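2022-11-19

Since April I try to drink more water at home, and I want to write down how it goes, because two readers asked me after my post on the Kemeys walk.

My problem was simple. I made coffee in the morning, then I sat at the desk until lunch and drank nothing more. In the evening I had a headache and blamed the screen. A nurse at the Jestside clinic asked me how much water I drink in a day, and I could not answer her.

So I started with the most ordinary thing, a plastic bottle from the shop. I know there are beautiful steel bottles, and I had one from Dukumico for 32 dollars, but I could not see inside it. With a clear bottle I see the level each time I look up from my work, and this helps me more than any reminder on the phone.

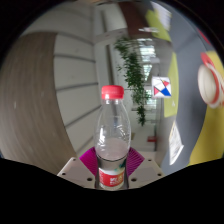 *The bottle with the red cap, the plant and the window behind it.*

My rule is 16 ounces before lunch and the same again before dinner. On warm days I add a glass of 300 ml with a slice of lemon. I still mix ounces and milliliters, I am sorry for this – I learned one system as a child and the other one here.

I write each good day in a small notebook. Until this morning I have 153 of them. There was a bad period in the summer when I visited Jillamley and forgot the notebook at home, and I did not try to guess those days afterward.

The headaches come less often now. Maybe it is the water, maybe it is that I stand up more to fill the bottle. Next I would like to find a good brush for the narrow neck. The one I have is too wide and it bends.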